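Buscar en el sitio Buscar Introduzca su búsqueda

Contra el cajón de los recipientes

Hatem Saber

En mi casa hubo durante mucho tiempo un cajón que no cerraba. Estaba debajo de la encimera, a la derecha del fregadero, y guardaba los recipientes de plástico para comida. Para cerrarlo había que meter la mano, aplastar el montón y empujar con la cadera. En enero lo vacié entero sobre la mesa y de ahí sale este texto, que defiende una idea bastante simple: en las cocinas sobran recipientes, faltan buenas tapas y se guarda demasiada comida que no se va a comer.

Salieron 40 piezas entre cajas y tapas. Había cajas sin tapa, tapas sin caja y varias parejas que solo encajaban si se apretaba una esquina mientras se sujetaba la contraria. Había tarrinas de helado, envases de comida para llevar y un juego redondo que me regalaron cuando me mudé y del que solo usaba el mediano. En una cocina donde vivimos dos personas, aquello no tenía ninguna justificación.

El problema empieza con los juegos. Uno necesita una caja para las lentejas y vuelve con doce piezas metidas unas dentro de otras, porque la unidad suelta cuesta casi lo mismo. De esas doce, la pequeña no sirve ni para medio limón y la grande no cabe en la balda de la nevera. Quedan dos o tres útiles, que son las que siempre están sucias. Las demás ocupan sitio durante años y viajan de una mudanza a otra.

También contribuye la costumbre de no tirar los envases. La entiendo. Mi madre lavaba los botes de aceitunas y los usaba para el arroz, y me parece bien. Pero un bote de cristal con su tapa de rosca aguanta décadas, y la bandeja fina de un restaurante se deforma a la segunda vez que pasa por agua caliente. Guardarla alivia la conciencia y no resuelve nada. Lo razonable es usarla una vez más, para mandar a alguien a casa con un trozo de tortilla, y después llevarla al contenedor.

Lo que de verdad distingue un recipiente de otro es el cierre. Durante años compré por tamaño y por precio, y las dos cosas importan menos. Una tapa que se apoya sin junta deja escapar el caldo en la bolsa y deja entrar el olor de la cebolla en la nevera. Las tapas con junta de goma y pestañas a los lados cuestan más, y sale a cuenta pagarlas. Hay que saber, eso sí, que la junta pide atención: conviene sacarla de vez en cuando, limpiar el surco y dejar que se seque del todo antes de volver a ponerla. Quien no piense hacerlo está mejor con una tapa lisa.
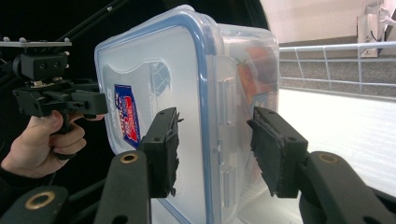 El segundo criterio es que se vea lo que hay dentro. Un recipiente opaco en el fondo de la nevera equivale a un cubo de basura con retraso. Lo he comprobado con garbanzos, con pisto y con una salsa de yogur de la que prefiero no dar detalles. Si se adivina un color a través del plástico, aunque el material esté ya algo mate por el uso, uno recuerda que aquello existe y lo saca. Si no se adivina nada, hay que abrir, y por la noche, con hambre y poca paciencia, se abre lo primero que se reconoce.

Por eso defiendo también la etiqueta, que tiene fama de manía. Un trozo de cinta de papel y un rotulador bastan. Yo apunto el contenido y el día en que se cocinó, sin más adornos. En casa hubo resistencia al principio y duró lo que tardó en aparecer un congelado que podía ser caldo de pescado o puré de puerro. Resultó ser caldo, y lo supimos cuando el puré ya estaba en el menú. Ahora la cinta vive en la puerta de la nevera, con el rotulador atado a un cordel.

Los vendedores de orden no ayudan mucho. Fui a la tienda de Shehata, que está a dos calles y tiene de todo, y pregunté si se podían comprar tapas sueltas para una serie que ya no fabrican. No se podía. Se podía, en cambio, comprar un organizador para las tapas, otro para las cajas y un separador para que los organizadores no se movieran dentro del cajón. El catálogo de Ratier va más lejos y propone un mueble entero. Me parece una forma cara de no decidir. Quien tiene ocho cajas no necesita un sistema, y quien tiene cuarenta piezas necesita sobre todo una bolsa para las que sobran.

Se me dirá que el vidrio es mejor, y para el horno lo es. No coge color con el tomate ni olor con el curry. Pesa, sin embargo, y se rompe, y quien lleva la comida al trabajo en una mochila lo nota en el hombro antes de llegar. En mi cocina conviven los dos materiales: el vidrio se queda en casa y el plástico sale. No veo motivo para convertir esto en una cuestión de principios. Tirar un plástico en buen estado para sustituirlo por vidrio nuevo es, además, gastar dos veces.

Queda el asunto de fondo, que es la comida. Muchas sobras se guardan por no tirarlas en caliente. Se meten en una caja, la caja va a la nevera y a los cuatro días va todo a la basura, con el trabajo añadido de fregar. Tener menos recipientes obliga a decidir antes. Si las cajas están ocupadas, hay que comer lo que contienen o cocinar menos cantidad. En casa hemos pasado a hacer las legumbres en la olla mediana y no en la grande, y no hemos echado nada en falta.

Me quedé con ocho. Tres son rectangulares, del mismo modelo, y se apilan bien; las compré de una en una, lo que me costó más de lo que habría costado el juego completo. El resto son de vidrio o vienen de antes y cierran como el primer día. Las guardo con la tapa puesta. Sé que ocupan más así y que todos los consejos recomiendan lo contrario, encajarlas y poner las tapas en vertical, pero guardarlas cerradas tiene la ventaja de que ninguna pieza se pierde. Cuando falta una, se sabe cuál.

Un vecino de la calle Ceredau se llevó lo que estaba entero para guardar tornillos y semillas, usos para los que una tapa mediana es suficiente. Lo demás fue al contenedor amarillo o al punto limpio. En el hueco que quedó he puesto los paños de cocina, que antes estaban encima de la lavadora.

El cajón cierra con un dedo. De momento solo ha entrado una tarrina de helado, y está en observación.

Contacto | © Comport. Todos los derechos reservados | Volver arriba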